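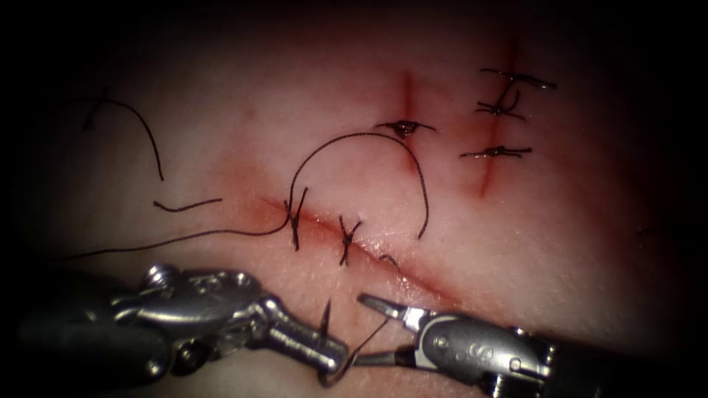
Practice pad with three cuts, two stitches in on the long one.

Drurside suture pad notes

Hi! This is the readme for my folder of stitching practice on a skin-type pad. I started it in March as a place to dump notes, and it grew, so now it gets a proper file (last edited 2022-06-28).

What's in it: pictures of the pad and the needle work, plus a plain text log of each sitting. A sitting is about 90 minutes, which is as long as I can look at thread before I start tying nonsense. Pads are from Karnico, thread is the dark stuff from Ruvano – it shows up well against a pale pad, and I'm never going back to the clear one.

How I name things: the pad comes first, then the cut, then the stitch. A cut keeps its name even after it's closed. Loose snippets of thread don't get logged, so please don't write to me about them! 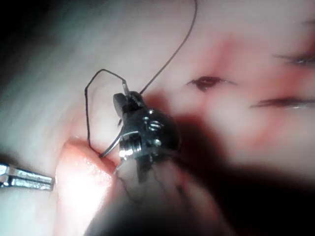 Curved needles take some getting used to. I try to let the arc do the work and turn it through the tissue instead of shoving it straight, and I leave plenty of thread on the long side for the knot. Short tails are a pain to find again later.

Known gaps: the log for pad 2 is patchy, and the Bognár knot notes are still half typed. Spacing between stitches is by eye, so don't use it for measurements.

Use any of it for teaching or your own practice – just keep this file with the folder.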